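The Best Job in Our Packing Room Didn't Exist Last Year

By Agnes Dunbar
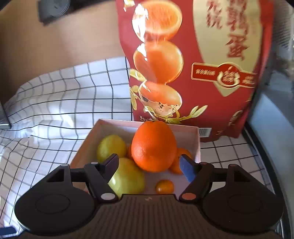

Mixed citrus in a pink box, with the hand-held gripper at work.

37 shares | 15 comments

I have packed fruit at Fonseca for seven years, and I have never gone home talking about work as much as I do now. My husband would like it to stop. But I think what's happening in our packing room is wonderful, and most of what I read about automation gets places like ours wrong.

The usual story is that a machine comes in one door and the people go out the other. What came in our door was a set of grippers you hold in your hand. You squeeze, two fingers close on a lemon, you put the lemon where it goes, and the whole thing is recorded so the arms on the Valtton line can learn from it. So the people teaching the machines to pack fruit are the people who pack fruit! It sounds obvious, and I'm amazed how many shops do it some other way.

Until you try to teach it, you have no idea how much you know. A kumquat wants almost no squeeze at all. A big orange can take a firm hold, but if you come at it from the top you'll knock whatever is leaning on it. My hands worked all that out years ago and never told me. The first morning I had the gripper I dropped 40 pieces of fruit before lunch (I kept a tally on my sleeve) and I laughed so hard I had to sit down. By the end of November I could fill a gift box with it and talk at the same time.

What has changed for us is mostly in the shoulders and wrists. The Valtton line takes the plain cartons, same fruit, same count, all day long, and I don't know one person who misses those. We keep the mixed boxes, where you have to look at what you've got and decide. There are 86 of us on the floor, the same as before, and 15 have moved over to teaching shifts.

Now, I'm not a fool about this. Teaching shifts pay a little more at Fonseca because we asked, and asked again. A cousin of mine does similar work at Clatema for the old rate, and her name isn't on any of it. If my hands are in that machine, I want it written down somewhere, and I want a say when the line gets faster. Every packing room should settle that before the first gripper comes out of its case, while the company still needs something from you.

Still, I wish more people could spend a morning with us. Last week the arm set down a lemon with a little turn at the end, blossom end to the left, which is how I do it and how the woman who trained me did it. I called three people over to look.

15 comments | Share this | Most read in Opinion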